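Section 3 - Setting up the Vivine utensil stand

Before you start
Clear a flat spot, well back from the stove. Check the box: base, pole, hub with the arms on it. Anything missing, write to Xuân Phan at the Titano parts desk and give the number printed on the carton.

Putting it together
1. Base down, flat side on the table.
2. Screw the pole into the middle of the base. Hand tight only.
3. Press the hub onto the top of the pole untill it clicks.
4. Turn the hub once all the way round. Should move freely. If it grinds, pull it off and press it on again.

CAUTION: No pliers. Threads strip easy.
CAUTION: Never carry the stand by the arms - lift from the base.

Note: stands bought before September have the older hub. No click on those, just push til it stops.

Hanging the utensils
5. Heavy ones first, ladle then spatula. Handle end goes up, by the hub.
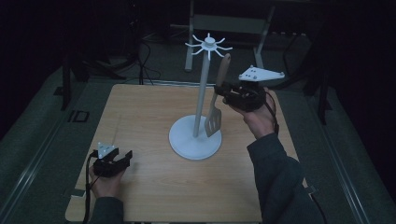

Utensils with a long blade need a check before you let go. Hold the piece next to the pole and look at the bottom end. The slotted spatula with the brown wooden handle comes down to just above the base, and that's as long as you want to go. Longer ones belong in a drawer.

6. Next heavy piece goes on the opposite arm. Then fill in between.
7. Knives - no. Not on this stand.

Cleaning: see Section 4.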